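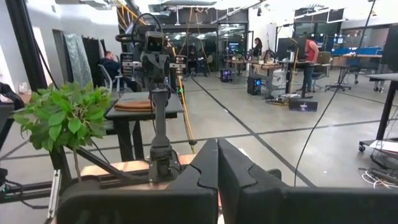
Ticket 1857: Heating schedule ignores setback overnight, second floor
Opened by: Omid Rostami
Product: Kulia thermostat, wall model, with the Cillent scheduling app
Priority: Normal (I asked for High)
Status: Closed by requester, with reservations

Original report, November 6, 2025

The second floor thermostat does not drop to the night temperature. The schedule says 68 until 6 p.m., then 60 until 5 in the morning. The first floor unit has the same schedule and follows it. The second floor one stays at 68 all night, and the boiler runs to keep it there.

Before you send me the article on restarting the thermostat, I have restarted the thermostat. I have also restarted the app, the phone and the router. I have read the article. It says "most scheduling issues are resolved by a restart," which I would like to see the numbers for.

What I have ruled out so far:

Clock. The time on the wall unit matches the time in the app to the minute. Daylight saving was my first thought and it was wrong.

Hold mode. Not on. The little hand icon is absent on both the unit and the app.

Wiring. Same installer, same day, same cable as the downstairs unit. I took the faceplate off and the terminals are tight.

Reply from Cillent support, first line

Thank you for reaching out, Omid. We understand how frustrating this can be. Please try the following:
Remove the thermostat from the app.
Wait 20 minutes.
Add the thermostat again and recreate the schedule.
Let us know if this resolves the issue.

Omid Rostami

Done. It took longer to retype the schedule than to wait. Is there a reason for 20 minutes? The unit shows as offline the moment it is removed, so I doubt it is doing anything in there.

Result: no change. Went up at 9 p.m. and the display said 68, target 68. The app, at the same moment, said target 60. So the app believes it has sent the setback and the wall unit has not heard of it, or heard it and threw it away. I am attaching the log export. I notice the export lists only what the app sent and has no column for what the thermostat answered, so I am not sure what it proves.

Reply from Cillent support, first line

Thank you for the log. We can see that the setback command was delivered successfully. This suggests an issue with the thermostat hardware. We recommend contacting Kulia.

Omid Rostami

"Delivered successfully" according to whom? Your log says sent. Those are different words.

I contacted Kulia anyway. They asked me to press and hold the two lower buttons for eight seconds to bring up the installer menu, and then read them the settings. Everything matched the first floor unit except the firmware, which is one version newer upstairs. They said the newer firmware "should not affect scheduling" and suggested I contact Cillent. Please do not send me back there until somebody has an idea.

For what it is worth, I tried setting 60 by hand on the wall and it worked straight away. Boiler off inside a minute. I set it back to 68 and the boiler came on. The thermostat can plainly do its job when a person stands in front of it. I do not see how that is a hardware fault.

Internal transfer: moved to second line

Reply from Cillent support, second line

Hi Omid, I've read the whole thread so you shouldn't have to repeat yourself. Two questions. Is there a minimum temperature set in the installer menu on the upstairs unit? And is anything else connected to that thermostat -- a voice assistant, an energy saver plan, a building dashboard?

Omid Rostami

Minimum is 50 on both. I read that out to Kulia already but you would not have that.

On the second question, I said no, then went and looked. There is an entry under Linked Services called Tatis, on the upstairs unit only. I did not add it. The linked date is in February, before I took over the building accounts. From what I can find in the old invoices it is an off-peak energy program that the previous office manager signed up for through Asadi, the outfit that services the boiler. I had assumed it lapsed when we dropped the maintenance contract. We certainly stopped paying.

Does your app not show a warning when another service has permission to set the target? I had to go four screens deep.

Reply from Cillent support, second line

It doesn't at the moment. I've put in a request for it.

Linked services can set a floor on the target temperature. If Tatis is holding a floor of 68, the thermostat would accept our command and then raise the target again. Our log would still read as sent, and I agree the wording we used earlier was too strong. A change made on the wall counts as a manual override and would get past the floor, which fits what you saw.

Could you unlink Tatis and leave the schedule alone for two nights? Please don't change anything else in the meantime, or we won't know what did it.

Omid Rostami

Unlinked. The app asked me to confirm twice and then said the change "may take up to 24 hours," so I am not counting tonight.

I will say that the explanation fits, and so did the hardware one for anybody who wanted it to. An off-peak program that keeps an office at 68 all night is a strange way to save energy. I would like to know where that floor came from.

Omid Rostami

First full night. Dropped to 60 target at 6 p.m. on both the app and the wall. The boiler log shows it off from 6:20 until a little before 5.

Omid Rostami

Second night, same. I relinked Tatis on the third night to check, with nothing else touched, and the target went back up to 68 four minutes after the setback. Unlinked again, and the following night was fine. That is good enough for me as to the cause.

Asadi answered my email. They say the 68 was "a default comfort profile" and that the account is inactive on their side. Inactive in what sense, if it was still setting my thermostat? I have asked them to delete it and send me something in writing.

Reply from Cillent support, second line

Thanks for doing the relink test, that helps a lot. I've added it to the feature request and asked for the log wording to be changed. All right to close?

Omid Rostami

You can close it. Please leave a note on the ticket that the restart did nothing and neither did removing the device. I will reopen if the upstairs unit takes another firmware update and this comes back. Still waiting on Asadi.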